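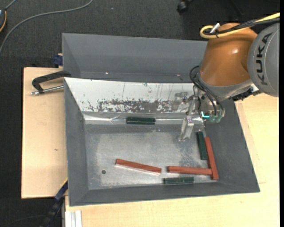 Section 4. Securing the Work Bin and Setting the Pick Area

4.1 Purpose

This section covers mounting the sorting bin on the bench of the shared robot cell at the Flivmont workshop, and teaching the robot where the bin is. It applies to members who have completed the cell safety session and who are building or repeating the block sorting exercise. The bin must be held to the worktop by clamps before the arm is permitted to reach inside it. A clamp with a curved black handle belongs at the left side of the bin, with its handle kept to the outside of the rim, and a bar clamp belongs at the lower left corner, lying diagonally away from the bin. Members who use other clamps should keep to the same arrangement, so that the gripper has a clear approach from above and from the right.

4.2 Before You Begin

Confirm that you have the following at the bench:

Sorting bin with sloping walls
Bar clamp and side clamp
Set of red and green blocks
Steel rule, 300 mm or longer
Masking tape and pencil
Cell log sheet
Current copy of the Slanina program folder

Set the robot to manual mode and lower the speed override to its minimum. Place the teach pendant on its hook with the enabling switch released. Do not work on the bin while another member is holding the pendant.

CAUTION: Bench work inside the reach of the arm is allowed only with the drives off. Check the drive indicator on the cabinet yourself. Do not rely on a spoken report from another member.

4.3 Positioning the Bin

1. Move the arm to the parked position and switch off the drives.

2. Clear chips, loose screws, and tape scraps from the worktop. A single screw under the bin will tilt the floor enough to spoil the taught heights.

3. Set the bin on the worktop with the tall rear section facing away from the operator.

4. Measure from the front edge of the worktop to the front wall of the bin. The distance should be 200 mm at both ends of the wall. Adjust until the two readings agree.

5. Draw a light pencil line along the base of the right wall and around the front corner. Members before you may have left a line in this place. If the old line does not match your measurement, erase it and draw a new one.

6. Fit the side clamp first and turn it until it is snug. Check that the bin has not moved off the line.

7. Fit the bar clamp at the lower left corner and tighten it by hand. Do not use a wrench or a length of pipe on the handle.

8. Return to the side clamp and tighten it fully.

9. Push firmly on each wall in turn. If the bin shifts, loosen both clamps and go back to step 4.

NOTE: Overtightening will bow the left wall inward. A bowed wall does no harm to the robot, but it narrows the pick area and the limits entered in 4.5 will then be wrong.

4.4 Cables and Hoses

The cables and air hoses on the arm must be free to flex when the wrist turns. Before each session, with the drives still off:

1. Look along the full length of the yellow cable and the black cables next to it. The loop over the arm should be open and should have no sharp bend.

2. Check that the black hoses at the gripper are seated in their fittings. Pull each one lightly. A hose that slides out must be cut square and pushed home again.

3. Check that no cable lying on the carpet crosses the path of a caster or the place where the operator will stand. Move it to the wall side if needed.

4. Open the air valve slowly and listen for leaks at the gripper. Close the valve again if you hear one, and enter the fault on the log sheet.

CAUTION: The fingers may move when air is admitted. Keep hands out of the bin and away from the gripper while the valve is being opened.

4.5 Teaching the Pick Area

The Piltia sorting routine needs four corner points on the bin floor and one safe height above it. The points are taught with the gripper closed and no block in the fingers. Take every block out of the bin before you start.

1. Switch on the drives and select the program BIN_TEACH.

2. Jog the arm to a point above the rear left corner of the floor. Lower it in small steps until a folded sheet of paper just drags beneath the fingertip. Save the point.

3. Repeat for the rear right, front right, and front left corners. Stay inside the foot of each sloping wall — the fingers are wider than they look from the operator's side.

4. Raise the gripper until the fingertips are clear of the highest part of the bin. Save this as the safe height. With the standard bin, the display should show a Z value of 868 in the bench frame. If the value differs by more than 5 mm, check that the bin is flat on the worktop and teach the corners again.

5. Enter the wall margin. The default is 89 mm, measured from the wall to the center of the gripper. Do not enter a smaller value without approval from the cell supervisor.

6. Run the program once with the bin empty, at minimum speed, with a finger near the stop button.

NOTE: Scratches on the white rear panel and scuffs on the floor are ordinary wear and need not be reported. Report any dent or any raised edge that could catch a fingertip.

4.6 Loading the Blocks

1. Switch off the drives.

2. Place three red blocks and three green blocks in the bin. They should lie flat and should not be stacked. Blocks may touch one another, and they may lie against a wall.

3. Vary the directions of the blocks from one run to the next. The routine is meant to be tried on mixed positions, including a block lying across the end of another.

4. Leave the bench area, switch on the drives, and start the Hendent test cycle from the pendant.

A block inside the wall margin will be skipped and listed on the display at the end of the cycle. Skipped blocks may be moved by hand once the drives are off. A full cycle takes nearly 153 seconds at the training speed.

4.7 After the Session

1. Park the arm, switch off the drives, and close the air valve.

2. Remove the blocks and return them to the drawer, red and green in separate trays.

3. Leave the bin clamped if the next booking is also for sorting. Otherwise remove the side clamp, then the bar clamp, and store the bin on the lower shelf.

4. Record the safe height and wall margin on the log sheet, together with any fault found in 4.4.

Continue with Section 5, Adjusting Finger Pressure.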